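Search this manual Enter keyword Go

Section 3. Setting Up the Label Printer

The Rilar desktop label printer prints adhesive labels for shelves, bins, folders and mailing envelopes. It uses heat to print, so there is no ink or toner to load. Set up the hardware first, then install the Zuratik label software on the computer that will send the print jobs.

3.1 Choosing a location

Place the printer on a flat, level surface within reach of a wall outlet. Leave a hand's width of clear space behind it so the label roll cover can open fully. Keep the printer out of direct sunlight. Labels stored or printed in strong light will darken over time.

CAUTION: Do not place the printer on top of a radiator, a microwave oven or another printer.

3.2 Connecting power

1. Check that the power switch on the back is set to O (off).
2. Plug the round connector of the power adapter into the socket marked DC IN.
3. Plug the adapter into the wall outlet.
4. Set the switch to I (on). The status light blinks amber while the printer starts and stays amber until labels are loaded.

Use only the adapter supplied with the printer. Other adapters may fit the socket but deliver the wrong voltage.

3.3 Loading a label roll

1. Press both side latches and lift the cover.
2. Slide the roll onto the spindle with the labels facing down.
3. Move the two green guides inward until they touch the roll. The roll must still turn freely.
4. Pull the end of the roll forward over the roller and out through the front slot.
5. Close the cover until both latches click.
6. Press FEED once. The printer advances one label and the status light changes to green.

A standard roll holds 800 labels. When a roll is running low, a pink stripe appears along the edge of the backing paper.

Note: If FEED advances more than one label, the printer has not found the gap between labels. Hold FEED for 3 seconds to run the gap calibration, then try again.

3.4 Installing the software

Do not connect the USB cable until the installer asks for it.

1. Run the Zuratik installer and accept the license terms.
2. Select your printer model from the list.
3. When prompted, connect the USB cable to the printer and then to the computer.
4. Wait for the message "Printer ready" and select Finish.
5. Restart the computer.

If the message does not appear, try another USB port. Hubs without their own power supply often cause this problem.

3.5 Creating a first label

1. Open the software and choose New Label.
2. Pick the label size printed on the end of the roll.
3. Type the text. The type shrinks to fit the label unless Lock Size is selected.
4. Select Print Preview and check that no letters touch the dotted margin.
5. Select Print.

For bins and trays, use a type size of 20 points or larger so the label can be read from a standing position. Put the label on an outside wall. Labels on the inside get scraped by the contents and lift at the corners.

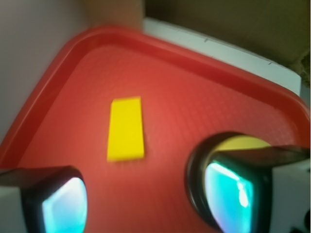

Wipe the surface with rubbing alcohol and let it dry before applying a label. Press from the middle outward. The adhesive takes a full day to reach its final strength, so labels put on before then should not be washed or bent. Textured plastic holds a label less firmly than smooth plastic; for these surfaces, order the Russo extra-tack roll.

3.6 Saving label templates

Choose File, then Save as Template to keep a layout for later use. Templates store the size, typeface and margins, but they do not store the date. To print the current date on each label, insert a Date field from the Fields menu.

3.7 Cleaning the print head

Clean the print head at every fifth roll change, or sooner if white lines run through the text.

1. Turn the printer off and let it cool.
2. Open the cover and remove the roll.
3. Wipe the print head in one direction with the cleaning pen.
4. Wait until the head is dry before reloading the roll.

CAUTION: Never use a blade or a fingernail to remove stuck adhesive. A scratched print head cannot be repaired.

The label counter can be viewed under Tools, Printer Status. The roller should be replaced when the counter reaches 4000.

Related sections
Section 2. What Is in the Box
Section 4. Printing from a Spreadsheet
Section 5. Sharing the Printer on a Network
Section 8. Status Lights and Error Messages

Manual text: Graziella Valentini | Prondatside Office Supply | Contact Support | Back to top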